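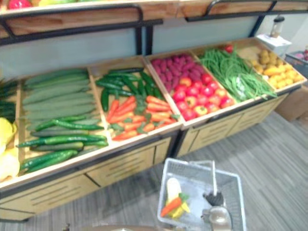
Cucumbers and yellow peppers on the display stand.

Newsletter > Markets > Weekly Note

26th May

New York and London are both shut today, so whatever the screen does between now and tomorrow morning you can safely ignore. Thin holiday volume makes for big candles and small meaning, and every year I get emails from readers who bought one of them.

What I want to talk about is the seasonal trade, which has landed in my inbox from four directions in the past fortnight. You know the pitch. Sell in May, come back in November, let history do the work. The latest version comes from an outfit called Lindell, whose paid service promises a "calendar edge" in small industrial and food distribution shares. The brochure has a lovely chart going up and to the right. It also has a footnote in grey type, and I'd suggest you start there.

According to the footnote, the result is drawn from 884 trades. That sounds like a lot until you read on and learn they were picked from a bigger pool after "filtering for quality". Filtered by whom, and when? If you choose your sample once you know how the trades came out, you can make a coin toss look like a career. I wrote to Lindell to ask for the unfiltered list and got back a polite note and a discount code.

Soledad Orellana, who ran the numbers for this newsletter, had a go at rebuilding the system from the rules as published. She couldn't get near the advertised result. Some of that may be her data, and she'd be the first to say so, but once she put in brokerage and a realistic spread the whole advantage was gone by the second page of her spreadsheet. On a parcel of $500 the costs ate it before lunch.
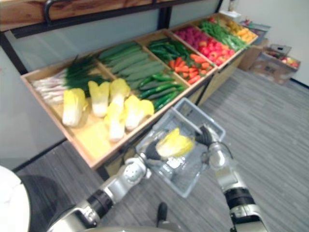 The small end of the market is where this does the most damage. Take Montecinos, one of the names on Lindell's current list. On a quiet day there might be 800 shares sitting on the offer, total. A subscriber service sends out a buy alert at the open, everybody piles into the same little queue, the price jumps, and the next day's email congratulates itself on the call. The people who got filled at the top are the ones paying for the congratulations. Tetdale did much the same thing last November and took months to get back to where it started.

I'm not saying seasonality is rubbish. Farm suppliers have busy quarters and slow ones, retailers live and die by Christmas, and tax-time selling in June is real enough that you can watch it happen in the order book. My trouble is with the leap from "this business has a rhythm" to "you can make money from the rhythm". Every fund manager owns a calendar too.

Hortensia Ocampo wrote in from Skoltiscombe to say I was too hard on systems last time, and that she has followed a seasonal approach for years and done well. Good on her. I asked how it compared with simply holding the index over the same stretch, dividends included, and she hasn't worked it out yet. She's promised to send the figures and I've promised to print them, whichever way they fall.

If you're tempted anyway, paper trade it first. Write down the entry before the open, with the price you could really have paid, and leave the duds in. Give it 27 trades at least before you form a view, and don't let anyone sell you a subscription on the strength of three.

Back to normal programming tomorrow, when there'll be some actual volume to complain about. Inflation figures are due later in the week and I expect the usual crop of experts who saw them coming.

14 comments
Share | 6 shares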